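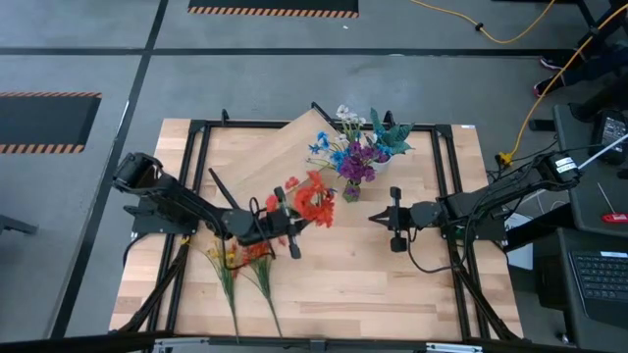
Figure 1. The wooden tabletop with the artificial flower.

3.2 What people said about fake flowers at home

I'll start with the thing that surprised me most, which was how few people wanted to defend real flowers. When I began this project I had a picture in my head of two camps, the fresh-cut lot and the silk-and-plastic lot, glaring at each other across the garden centre. The survey didn't bear that out at all. Of the 404 people who sent the form back, 248 kept both kinds in the house at the same time, often in the same room, and a fair few had them in the same vase (I do this myself, so no judgement from me).

The form asked where the flowers stood, who had chosen them, and whether anyone ever moved them. I added that last question late, after a long chat with Kevser Gökçe, whose earlier work on ornaments in rented flats got me thinking about dust. Her tenants shifted things to clean under them and then put them back a bit differently each time. Mine did the same. Artificial flowers got moved a lot more than I'd have guessed, and 192 people said they rearranged theirs at least once a season. One woman swapped her red ones for cream every May and called it "opening the windows". I loved that, and it went straight into my notes.

The table turned out to matter more than the vase. I'd coded the answers by container at first (glass, pottery, basket, jug and so on) and got nowhere for weeks. Yayra Aryee looked over the coding with me and asked why I kept skipping the furniture, and she was quite right, people wrote far more about that. A bunch on a kitchen table was "for us". The same bunch on a hall table was "for visitors", and those were the ones that had to look as though they could be real. Colour followed the same split. Hall flowers tended to be white or pale pink, while the kitchen was where the loud ones lived, the oranges and reds with too many petals that would fool no one and weren't meant to.

I should say something about guilt, as it came up in nearly every one of the longer replies! People apologised to me for their plastic flowers. They apologised for the plastic, for the dust, for having bought them at a petrol station, and one man apologised on behalf of his late mother, who had owned a great many and left him the lot. He still has them on the sideboard and he still washes them in the bath, the way she did. Saeed Ahmadpour has written about inherited crockery in much the same terms, and I think his idea of "keeping by cleaning" fits here better than anything I could come up with. You wash the thing, so it stays yours to look after.

There are gaps, of course. The forms went out through two housing newsletters and a library, so people in shared houses are thin on the ground, and I had only a handful of replies from anyone under 25. I also never asked about scent, which I regret, as several people brought it up on their own and described spraying the petals with perfume or fabric freshener. I come back to those replies in section 3.4, along with the ones about graves and window boxes, where the weather changes the whole business.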